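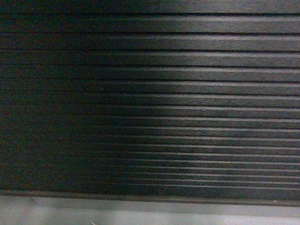
Dark ribbed slats, narrow grooves

Last updated: October

Husis 300-series stick: drift after recalibration, and whether the deadzone setting is doing anything

zendness_pete
Controller is the Husis pad, second revision, bought new. Left stick reads off-centre at rest by 4 per cent on the X axis in the test utility. I have run the factory calibration twice. It zeroes, holds for an evening, then goes back to 4. Firmware is current. The game I notice it in is Manolakis, where the camera creeps left in menus and during the photo mode. In anything with a larger built-in deadzone I can't see it.

Before I open the shell: does the deadzone slider in the Husis app write to the controller, or is it only applied on the PC side?

b_abdelaziz
Written to the controller. Set it on the PC, unplug, plug into a console, and the setting comes across. I've done this with the first revision. Can't speak for the second.

kerbline
On the second revision it is per profile. If you set it on profile 1 and the pad wakes up on profile 2 you get the default. Check the LED colour when it powers on.

zendness_pete
Only one profile in use. LED is white each time. Slider is at 6 and the utility still shows 4 at rest, so either the utility reads raw values or the slider does nothing.

Noreen Ó Riain
The utility reads raw. Use a browser-based tester for the post-deadzone figure. If that shows zero then the slider works and Manolakis is picking up the pad through a different input layer. It did this at launch, when it bypassed the vendor driver altogether.

b_abdelaziz
If the deadzone is stored on the pad, the input layer shouldn't matter. The game never sees the raw value.

Noreen Ó Riain
It matters if the pad exposes two interfaces over USB, and the second revision does. One is filtered, the other isn't. Turn off the platform's controller support for that title and test again.

b_abdelaziz
I'd want to see that documented. The Husis support page describes a single interface.

Noreen Ó Riain
The support page was written for the first revision. Look at the device list with the pad connected and you will see both entries.

fgeraghty
Different suggestion. 4 per cent that comes back after a calibration is a worn track in a potentiometer stick. Software will hide it for a while. I replaced mine with a Goltex hall effect module. 20 dollars for the pair, plus desoldering, 14 pins a side. Allow an evening if you haven't done one. The ground pins take a lot of heat.

kerbline
Don't recommend that as a first step. The Goltex modules need their own centring and the Husis calibration range is narrow. Mine sat at 9 per cent until I added a trim board. The original sticks were better than that.

fgeraghty
Were they the older Goltex batch? The current ones centre within 2 without a trim board. I've fitted four sets.

kerbline
Older batch, yes. I'd still exhaust the warranty first. Opening the shell breaks the sticker.

zendness_pete
Results. Browser tester shows 0 at rest with the slider at 6, and 4 with the slider at 0. So the slider works and it is stored on the pad. Device list has two entries, as Noreen said. With platform support off for Manolakis the creep is gone in menus. Photo mode still moves, but much slower, roughly a full turn in 50 seconds.

b_abdelaziz
Two entries on mine as well now that I've borrowed a second revision. I withdraw the point about the interface. I don't see why photo mode would differ.

Noreen Ó Riain
Photo mode has its own sensitivity curve and, as far as I can tell, polls the other interface. There is an inner deadzone value in the config file, under the camera section. Default is 0. Try 0.05 and set the file to read-only, or the game overwrites it on exit.

zendness_pete
0.05 stopped it. Fine aiming in photo mode is a bit coarser. I'll put in a warranty claim anyway and leave the shell closed until they answer.

fgeraghty
Keep a note of the resting value each week. If it goes past 6 your slider setting won't cover it.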